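Printed gripper, finger keeps twisting
Workshop builds > Grippers and arms

randolwood
Oct 2, 2023
Third version of my hand-held gripper, built at the shared workshop. The finger twists when I squeeze anything heavier than 300 g. Bolts are M4.
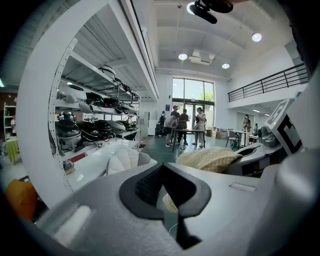
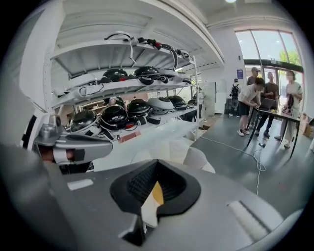 My question is about stiffness. I'd like to keep the curved finger but can't decide between thicker walls and a second bolt. The metal bracket in the second photo could take one — there's room beside the fitting, I think.

vurnano
Second bolt. Thicker walls just add weight.

Trevor Sugden
Disagree. Mine had two bolts and still twisted. I went to 4 mm walls in August and it stopped.

vurnano
What infill though?

Trevor Sugden
Roughly 40 per cent. Didn't change it.

randolwood
I'll print the thicker one first, 11 hours on my machine. Will post the weight.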